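4 Erste Inbetriebnahme und Einpflegen

Schön, dass Sie es bis hierher geschafft haben! Das Gestell der Oltach steht, die Riemen laufen, und jetzt kommt der Teil, auf den sich die meisten am längsten freuen: Ihre Nähmaschine wird zum ersten Mal geölt, eingefädelt und darf nähen. Nehmen Sie sich dafür einen ruhigen Abend, es lohnt sich wirklich.

4.1 Arbeitsplatz vorbereiten

1. Stellen Sie die Maschine auf einen festen, ebenen Tisch. Der Netzstecker bleibt vorerst gezogen.
2. Legen Sie bereit: das mitgelieferte Öl, den kleinen Pinsel, ein fusselfreies Tuch und ein paar Reste Baumwollstoff.
3. Klappen Sie den Nähfuß hoch und drehen Sie das Handrad zu sich hin, bis die Nadel ganz oben steht.
4. Lösen Sie die beiden Schrauben der Stichplatte und heben Sie die Platte nach vorn ab.

Achtung: Drehen Sie das Handrad immer nur zu sich hin. In der Gegenrichtung kann sich der Oberfaden im Greifer verklemmen.

4.2 Ölen

Die Oltach hat vier Ölstellen, und sie sind alle rot markiert. Drei liegen unter dem oberen Deckel, die vierte sitzt direkt an der Greiferbahn. Verwenden Sie ausschließlich farbloses, harzfreies Nähmaschinenöl. Speiseöl und Sprühöle aus der Fahrradwerkstatt verharzen, und dann haben Sie eine Menge Arbeit vor sich.

1. Bürsten Sie Greifer und Transporteur mit dem Pinsel aus.
2. Geben Sie an jede Ölstelle einen einzigen Tropfen.
3. Drehen Sie das Handrad langsam durch, bis es spürbar leichter geht. Ein herrliches Gefühl, vor allem bei Maschinen, die lange gestanden haben!
4. Wischen Sie überschüssiges Öl ab und schrauben Sie die Stichplatte wieder fest.

Hinweis: Ölflaschen nach Gebrauch gut verschließen und aufrecht aufbewahren.
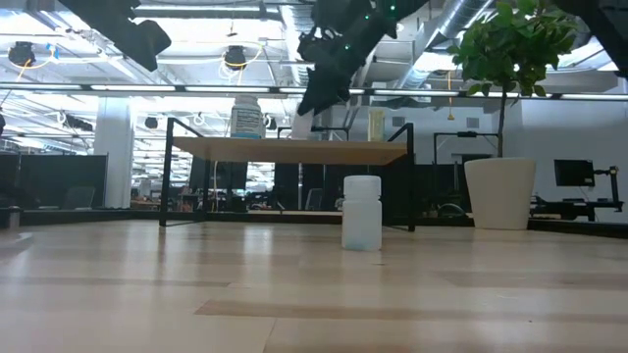
Oratile Van der Merwe empfiehlt, nach dem Ölen erst einmal ohne Faden über einen Stoffrest zu nähen: »Ich habe das bei meiner ersten Oltach übersprungen und hatte prompt einen grauen Strich auf einem weißen Kragen. Seitdem liegt bei mir immer ein altes Geschirrtuch griffbereit.« Diesen Rat geben wir sehr gern weiter, er ist als Schritt 1 in den nächsten Abschnitt eingeflossen.

4.3 Probelauf

1. Stecken Sie den Netzstecker ein und nähen Sie ohne Faden bei niedriger Geschwindigkeit über einen Rest, bis keine Ölspuren mehr erscheinen.
2. Setzen Sie die Spule ein und fädeln Sie den Oberfaden ein (siehe Abschnitt 3.6).
3. Stellen Sie die Fadenspannung auf 4 und nähen Sie eine gerade Naht auf doppelt gelegter Baumwolle.
4. Sehen Sie sich beide Seiten an. Liegen Schlingen auf der Unterseite, drehen Sie die Spannung eine halbe Stufe höher, und probieren Sie es noch einmal.

Vorsicht: Finger weg vom Nadelbereich, sobald das Pedal angeschlossen ist. Zum Einfädeln den Fuß vom Pedal nehmen.

4.4 Wie oft ölen?

Bei gelegentlichem Nähen genügt es alle 8 Wochen. Wer viel Jeans oder Segeltuch verarbeitet, ölt nach jedem größeren Projekt. Nach 300 Betriebsstunden ist außerdem der Antriebsriemen zu prüfen (Abschnitt 7.2).

Modelle mit dem Untersatz Koltness haben eine zusätzliche Ölstelle am Kniehebel; sie ist im Beiblatt eingezeichnet.

Stand: 5. Juni 2018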